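Bread before the school run

The baker at Bilham opens her door at twenty to five in the morning, and by the time I arrive, yawning, she has already shaped the first batch. She prefers to go without her name in print ("everyone round here just calls me the bread woman anyway"), so I'll respect that. She has been baking from her own kitchen for three years and sells everything she makes from a table at the end of her lane on a Saturday.

I wanted to know how it began. "With a terrible loaf," she says, laughing so much she has to put her scraper down. "Flat as a slate! I'd followed the recipe to the letter and it still came out like that. I ate it anyway, with far too much butter, and I started another one the same evening."

Her starter came from a friend in Druretness, carried home on the bus in a jam jar, and she feeds it before bed with rye flour and water. She talks about flour the way other people talk about football – who's having a good season, who has let her down. The wholemeal she likes best comes from a small mill called Kuruc, and last winter's delivery was so thirsty that she had to rewrite half her notebook. 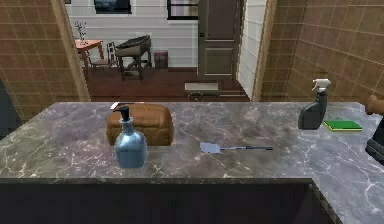 Tin loaves are what she would teach anyone first, and she gets quite fierce about it. "People want the big round crusty thing with the pattern on top, and I love those too, but a tin holds the dough up while you're learning." She fills hers a bit over halfway and waits until the dough has crept up to the rim, however long that takes. A domed, golden-brown crust on a plain rectangular loaf still pleases her more than any fancy slashing, and you get proper slices for toast out of it as well.

So what goes wrong for beginners? "They cut it hot! I do understand, the smell is unbearable. But give it 2 hours and the crumb is a different thing altogether." Her other complaint is cold kitchens. She proves her winter dough in the airing cupboard, next to the towels, and swears the towels smell better for it.

Her order book (a real one, with a pencil on a string) had reached loaf number 996 on the morning I called, and she was wondering which of her regulars would get the thousandth. There's a seeded rye on the way too, once she's happy with it. She cut me a slice of the latest attempt, dark and sour and full of caraway, and I ate it standing up by the oven while she went to answer the door.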